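Worktops in Small Rented Kitchens: Material, Cleaning and Wear

Student project report
Onni Koivisto
August 25, 2020

1. Background

The housing company Nurmi lets out small flats to students and young workers. In April it began to plan new kitchens for its oldest building, which the tenants call Prallilby. The present worktops are from the first years of the house and many of them are swollen near the sink. My project was to compare the materials which Nurmi could choose, and to say which of them is easiest to live with for a tenant who stays only one or two years.

I did not study the cupboards or the machines. The price of fitting was also left outside, as Nurmi uses its own workers for this.

2. How the work was done

I sent a short form to all tenants of Prallilby and received 230 answers. The form asked what people do on the worktop, how they clean it, and what damage was there already when they moved in. After this I visited several kitchens and spoke with the people living there. I also got sample pieces of four materials from the supplier Rornero: laminate, solid oak, marble and a stone composite.

On every sample I put coffee, beetroot juice, lemon juice and cooking oil, and left them overnight. In the morning I wiped the samples with a damp cloth and normal washing-up liquid. Then I placed a hot pan on each sample for a short time, with the same pan and the same plate setting each time.

3. Marble

Marble was the material that tenants asked for most often in the free comments. Many wrote that a light surface would make a narrow kitchen feel bigger, and I agree with this. A veined pattern has one more advantage, namely that crumbs and small marks are not so easy to see on it as on a plain white top.
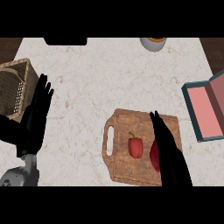 Figure 1. Light marble worktop with tan and pale brown veining, computer rendering.

The results of the stain test were less good. Lemon juice left a dull ring on the marble sample, and I could feel the edge of the ring with a finger. Coffee left a weak yellow shade which became lighter after a second wash but did not go away. The hot pan made no mark. A marble top should be sealed again from time to time, and in a rented flat it is not clear who must remember it.

4. The other materials

Laminate came through the stain test with no marks at all. Its weak point is the joint. In the kitchens I visited, the water had gone in at the sink or at the corner, and the top had risen there. The hot pan also left a shiny patch on the sample.

Oak took colour from the beetroot juice and the coffee. Both could be sanded away, but few tenants own sandpaper and I think fewer would dare to use it on somebody else's worktop. One tenant had oiled her own oak board every month and it looked very fine, so the material itself is not bad.

The stone composite, sold by Rornero under the name Nalov, kept its surface in all stain tests. The pan left a faint mark – I could find it only when I held the sample against the window. It is heavy, and two of the older cupboards would need stronger frames.

5. Cost

Rornero gave me a price for one standard kitchen. The composite would cost 1186 euros and the marble 1105 euros, both without sealing and fitting. I was surprised that the difference was so small. When the sealing is added for the whole life of the worktop, marble becomes the more expensive choice.

6. Recommendation

I recommend the stone composite in a light colour for the flats in Prallilby. If the budget does not allow it, laminate is acceptable, but the cut edges at the sink should be sealed properly and the tenants should get a trivet together with the keys. Marble could be used in the common kitchen on the ground floor, where Nurmi's own cleaner can look after it.

The tests were made with one sample of each material, and one night is a short time compared with years of cooking. I would like to repeat the lemon test on sealed marble, as my sample had no sealing. Nurmi has kept the samples in its office and they can be borrowed from there.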